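The Second Application of Mr. Marinho

Under the rules of the Parkley Workshop, a member who wished to take a powered arm home was required to show that it had first completed 3,000 trials in a model of the room where it would stand. The rule had been adopted before the present members joined, and no record remained of how the figure had been chosen. It applied to every room of a dwelling, including the bathroom.

Cristóvão Marinho submitted his second application in February. The first had been returned to him because he had left the section headed Purpose blank. On the second he had written, in capital letters, TO PICK THINGS UP.

The application was assigned to Mahnaz Ahmadpour, who held the post of reviewer for domestic installations and had held it for long enough to have a key to the heating cupboard. She requested access to the model. Mr. Marinho granted it the same evening, at bench 28, where he had built the room in a program called Sikus over the course of the winter. The walls were brick. She asked whether the walls of his bathroom were brick, and he replied that they had been when he was a boy.

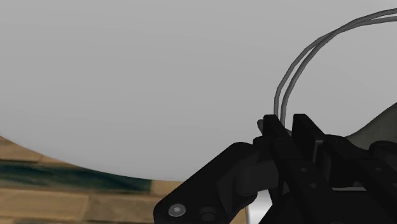
Ms. Ahmadpour noted this reply on the form. She then asked him to state the address of the bathroom, and he gave a house in Sidden, on the hill behind the Kazemi bakery. It was the house of his father, who lived there alone and could no longer bend.

The reviewer was obliged to observe the trials in person. She took the chair nearest the radiator, and Mr. Marinho started the program. The counter in the corner of his notebook, which he kept by hand, stood at 1,878. He explained that the machine at the workshop could be used only when the other members had gone home, and that he had therefore been working between ten at night and two in the morning.

"You have set it very close to the toilet," she said.

"It is a very small bathroom."

"The form asks for a clear space in front of any fixture."

"Then the form has not met my father's house."

She did not write this down. She watched the arm come across the lid, close its fingers, hold, and return to its starting position. Mr. Marinho made a mark in the notebook. The arm came across again. In one trial the fingers closed early and the article stayed where it was, and he made a different mark, a small circle, with the same care.

It was the opinion of the reviewer, as entered in section four, that the applicant recorded his failures honestly. It was further her opinion that the approach was slow. She asked whether it could be made faster. Mr. Marinho said that it could, and that he had tried it, and that he had then thought about his father sitting on the edge of the tub while something came toward him quickly.
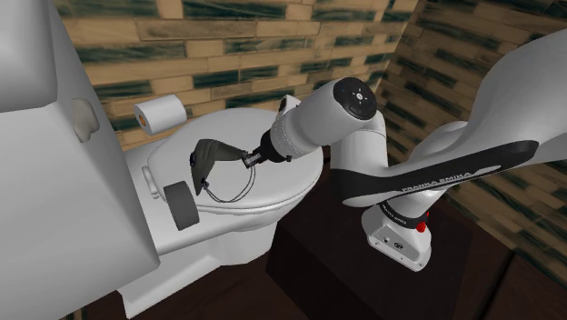 The arm over the toilet lid in the bathroom model, bench 28.

At midnight the heating went off, as it was set to do. Ms. Ahmadpour used her key. When she returned, she moved her chair from the radiator to the bench and asked what the roll of paper was for, as it was not listed among the items to be lifted.

"It is not to be lifted. It is only there."

"Everything in a model should have a purpose."

"He keeps one there," said Mr. Marinho. "He has always kept one there. If I take it out, the room is wrong."

She turned to the section headed Additional Objects and wrote: one roll, to remain.

They continued until two. Under the rules the reviewer could not sign until the full number had been reached, and she informed the applicant of this in the usual terms. He thanked her. She informed him also that the rules permitted a reviewer to attend as many sessions as she judged necessary, and that she judged several to be necessary. He said that he would bring a second cushion.

The remaining trials were completed before the end of the following month. The notebook was attached to the application and runs to two volumes, the second of which contains marks in two different hands. The form does not ask who may keep the count, and the office raised no objection.

Approval was granted subject to one condition, that the clear space in front of the fixture be measured at the house itself. Ms. Ahmadpour went to Sidden with a tape. The elder Mr. Marinho met her at the door and wished to know whether she was the one who had allowed the paper to stay. She said that she was. He stood aside, with one hand on the wall, and showed her the way up.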